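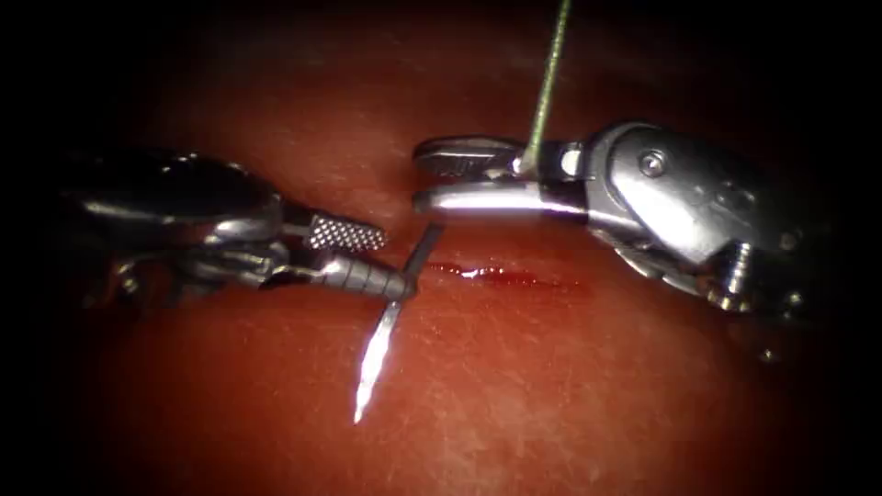

Pradisora House, Ilville – residents' meeting
Last updated: 4 May 2026

We use cookies to remember your settings. Accept / Manage

I took the minutes again, so please forgive my spelling and shout if I've missed your bit. We met in the ground floor lounge, and 23 of us turned up, which is a proper crowd for us! Last meeting's minutes were agreed once I'd put right the date of the bin store clean.

Stairs and landings

Most of the evening went on the painting. We have 3000 pounds set aside for it, and the Tănase quote comes in under that as long as we leave the cellar steps alone. The Trerkdale firm wanted more and couldn't start until the autumn, so we said thank you and no. Agreed to go with Tănase, starting at the top and working down. Please keep bikes and pushchairs off the landings while they're in (I know, I'm the worst for it).

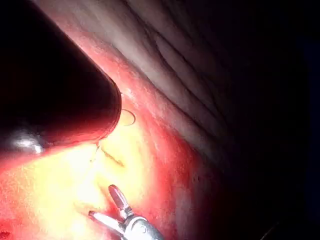 Front doors were harder. Everyone wants them dark, but half the room wanted plain black and the other half wanted something with a bit of life in it, and we went round that one for ages. My own vote is for a black with red in it, like that thick shaft coming in from the top left, nearly black until the light gets on the curve and then a deep maroon. Gloss would give us that shine too, though it does show finger marks. Two sample doors will be done on the first floor before we choose, one gloss and one satin.

The walls will stay cream. I was rather hoping for green, but I lost that one fair and square.

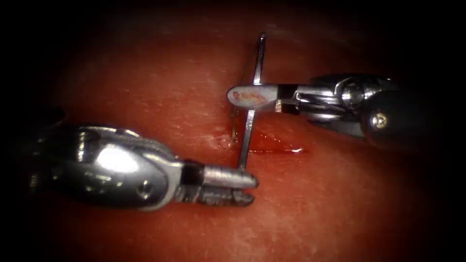

Could the lights be sorted before the paint goes on, a neighbour from the second floor asked, as any colour is going to look like mud up there with one bulb working. There was a lot of nodding at this. We agreed to spend up to 80 pounds on new bulbs and to get them in before the sample doors are done, so we're all judging by the same light.

Any other business

The door closer outside 403 still bangs – reported twice now, and I'll ring again. The lost umbrella is in the lounge cupboard with a blue glove. Parcels are being left on the radiator by the post boxes, so if you see one there please move it to the shelf.

Somebody asked about a summer tea in the yard and we ran out of time, so it goes first on the list for the next meeting, later in May. I'll put a note up by the post boxes when the lounge is booked.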